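**Jundovton library extends evening hours from June**

The public library in Jundovton will stay open until 10 in the evening from June, the town office informed this week. Until now the reading rooms closed at six, and many readers with day jobs could visit only during the weekend.

The change follows a survey in which 1,059 residents took part. Most of them asked for later hours, and a smaller group asked for more quiet seats. "We read every answer, also the angry ones," said Marianna Laskowska, who leads the library. "People want a place to sit after work where they do not have to buy a coffee."

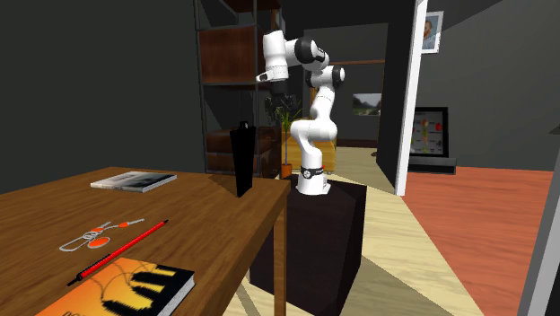
*A wooden table in a computer-made room view.*

The longer hours will be tested for 12 months. Two new employees will work the late shift, and the bus company Varela has agreed to move its last departure from Library Square to 10:20 p.m. The children's section will close at seven, as before.

Not everybody is satisfied. Szabolcs Bodnár, who lives across the street, is worried about noise from the bicycle parking. He asked the town to move the racks to the back entrance, and the town office promised an answer before the summer holidays.

The library also plans to buy 2,000 new books this year, among them more titles in Vietnamese and Polish. Readers can propose titles at the front desk or leave a note in the box near the stairs. Library cards stay free for all residents, and old cards do not need to be changed.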